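I had Vernon Cloutier pegged as a phone guy, mostly from the voicemails. He leaves long ones, with weather in them. But when I finally drove out to Drovcombe to talk about heating oil, he wanted to do it in person, at the counter, with the door propped open so he could hear the trucks.

Cloutier has been selling fuel out of the same low building for most of his working life. Heating oil is the main thing, then propane, then off-road diesel for the farms. He has 4 trucks and a tank yard that holds a lot less than people in town assume it does.

"They see those tanks and they think I'm sitting on a lake of it," he told me. "I'm sitting on a week and a half. In a cold snap, less. Then I'm in line at the terminal like everybody."

The terminal is at Tillness, 64 miles off, and the line is what I'd come to ask about. Last winter it got long. Drivers I'd talked to over the summer brought it up before I did. One of them told me he'd read two whole paperbacks in the cab.

"Four in the morning, that's when you want to get there," Cloutier said. "We used to say six. Then six turned into five, and then somebody's cousin starts showing up at four, and now we're all up at a ridiculous hour to buy the same oil."

I asked whether the trouble was supply or just trucks. He took a while with that one.

"Both. There was product most days. What there wasn't was enough places to load it. They had one rack down for a good part of January and I never got a straight answer about why. You'd call and they'd say soon. I've got a lady on a hill with an eighth of a tank and they're telling me soon."

Gerardo Policarpio, who drives for him, came in around then for coffee and stayed for some of it (he did not want to sit down, he said he'd been sitting since before sunup). I asked him what a bad day looked like.

"Bad day is you wait five hours and they cut the allocation while you're waiting," he said. "So you planned for a full load and you go home with half. And you've got the same stops."

So who gets the half?

"He decides," Policarpio said, and pointed at Cloutier with the cup.

Cloutier keeps the delivery list on paper, on a clipboard, with a pencil. There is software, and he pays for it, and it figures out from the temperature and each house's history when a tank ought to be getting low. He likes it fine. But the short days get done in pencil. Automatic customers first, then anybody with a baby or an oxygen machine, then the people who call. The people who call only when the price drops are at the end, and he was cheerful about that.

"I don't leave anybody cold," he said. "I might leave somebody with a hundred gallons who wanted two."
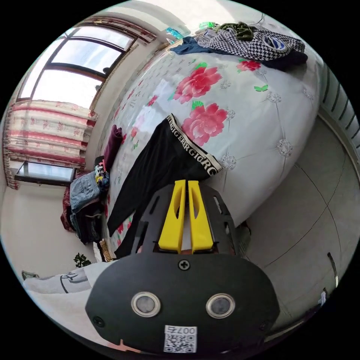 A bedroom with a radiator under the window.

I brought up price, because I have to. My own oil bill is on my fridge and I look at it more than I look at the kids' drawings. Cloutier's posted price moved 7 times in one month last winter, which got him an earful at the diner and a couple of letters.

"People think I get up and pick a number," he said. "I get a number from the rack at the end of the day. I add my margin. My margin didn't move. You want to see it? I'll show you."

He did show me, and he asked me not to print it, so I won't. I'll say it was smaller than I'd have guessed, and that it has to cover the trucks, the drivers, the insurance and a burner technician who is on call all night from November on.

Fixed-price contracts are where he loses sleep. He sells them in late summer, and to sell them he has to buy ahead, which means guessing how much his customers will burn in a winter that hasn't happened yet. Guess high and he's stuck with expensive oil after a warm February. Guess low and he's buying the difference at whatever the market feels like.

"My wife calls it gambling," he said. "I tell her it's the opposite, it's insurance, and she says then why do you look like that."

For the other end of the line I called Shakuntala Sengar, who ran scheduling for a fuel wholesaler that supplied dealers in three counties, and who left last spring to teach. She was patient with me. I had a picture in my head of a pipe with oil coming out of it whenever somebody wanted some, and she took that apart pretty quickly.

"Most of what you burn up there came in on a barge," she said. "A barge is late or it's early. If it's early there may be no room in the tanks, and if it's late everybody is looking at the same small amount of product. We were making the allocations off of a spreadsheet at eleven at night and the dealers were finding out at the gate. I hated that part."

Could it be better? She thought so. More storage close to where people live would help the most, she said, and it's the hardest thing to get built. Tanks cost money all year and earn it for a few weeks. The wholesalers used to keep more in them and then stopped, a little at a time, when holding it got expensive.

Cloutier agrees with her about storage, and he's doing something about his little corner of it. He has ordered another tank. It's used, from a dealer named Plerkden who got out of the business two towns over, and it's going behind the garage once the concrete is in. He took me out back to look at the spot, which at the moment is weeds and string.

"That's two more days," he said. "Maybe three if it's mild. It doesn't sound like much, does it?"

I said two days sounded pretty good to me. We stood there a minute and he told me about the drainage, and the permit, and a long story about the permit. Then a truck pulled in and he went to see how much was on it.

He did give me one piece of advice for December, and I'll pass it along: don't wait until a quarter tank to call. Call at a half. And leave your fill pipe shoveled out, Gerardo says, all the way to the driveway.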